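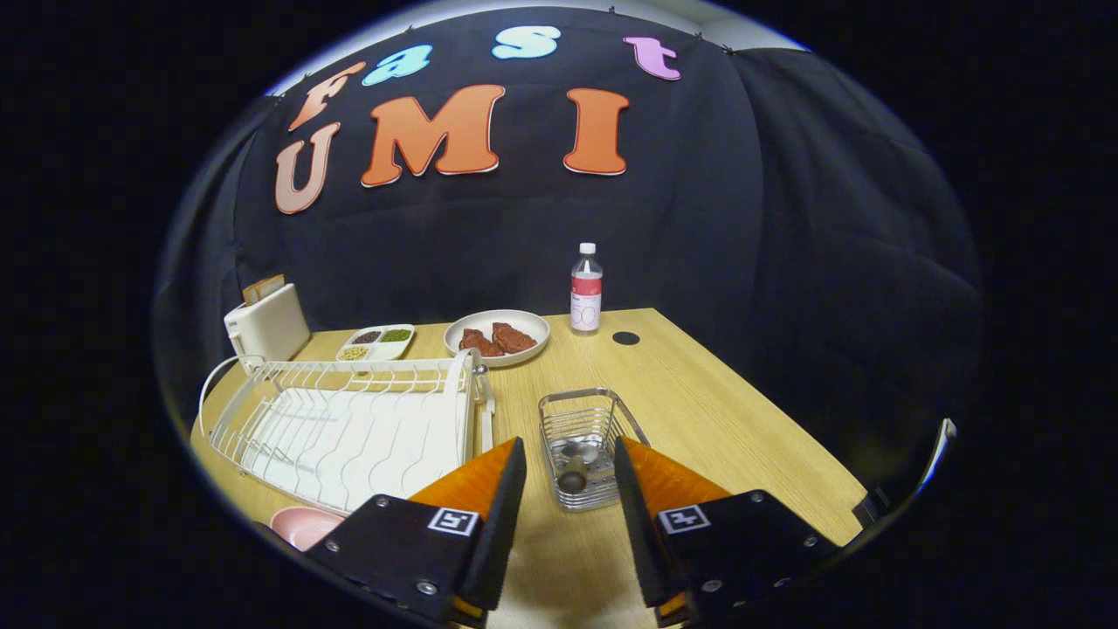

Search this site
Search Go

April
By Nkechi Tamuno

My mum ran a fabric stall for years and she could tell you the price of anything on it without looking. You asked, she told you, you handed over the money, and off you went with your curtain lining. I've been thinking about that stall a lot because last week I tried to buy a sofa cover from a company called Nallari and I had to give them my email address, my phone number and the month of my birthday before they'd show me what it cost.

The month of my birthday! For a sofa cover!

I did it, of course. I typed in a birthday (not mine) and up came the price, which was 130 pounds, or less if I joined something called Tendness. Tendness is a loyalty scheme. You get points for buying things, points for telling your friends, and a small leaf next to your name once you have 2,000 of them. I couldn't find anywhere what the leaf does.

I think loyalty schemes have made shopping worse, and I think most of us know it and go along anyway. I've got 16 cards and apps on the go at the moment. Coffee, shoes, two different chemists, a garden centre I've been to twice. My friend Lợi Tăng says I should just delete the lot, and he's very smug about it, because he pays full price for everything and sleeps like a baby. I can't do that. If the shelf says one price for members and a much bigger one for everybody else, I'm going to be a member, and so are you.

And that's what bothers me. The lower price used to be the price. Somewhere along the line shops worked out that they could put the ordinary number up, call the old number a reward, and we'd thank them for it. My local supermarket had a jar of coffee with a yellow label on it and I stood there feeling pleased with myself, and then I remembered I'd paid the same for that jar the summer before with no card at all.

People who like these schemes tell me they're harmless and you get a free drink now and then. Fine. I like a free drink. But think about who doesn't get one. My neighbour Mrs Edet is in her eighties and has a phone that makes calls and does nothing else. She does her big shop at Dirneo because it's the one she can walk to, and Dirneo moved its card onto an app. So she pays the higher price every week, on a pension, while I wave my phone about and save 40p on butter I could easily afford. I offered to lend her my barcode printed out on a bit of paper. The lad on the till was lovely about it, but it changes every few minutes, so the paper was no use — and she was embarrassed, and I felt awful for having suggested it.

I don't want them banned. A stamp on a bit of card for your tenth coffee is a nice thing and it costs the café next to nothing. What I'd like is for a shop to have one price for a pint of milk, written on the shelf in big numbers, and for anyone who walks in to pay it. If they want to give regulars a treat on top, lovely, give them a bun.

I had a look at my points for the garden centre last night. 438. It says they run out at the end of the month, so I suppose I'm going to go and buy a pot.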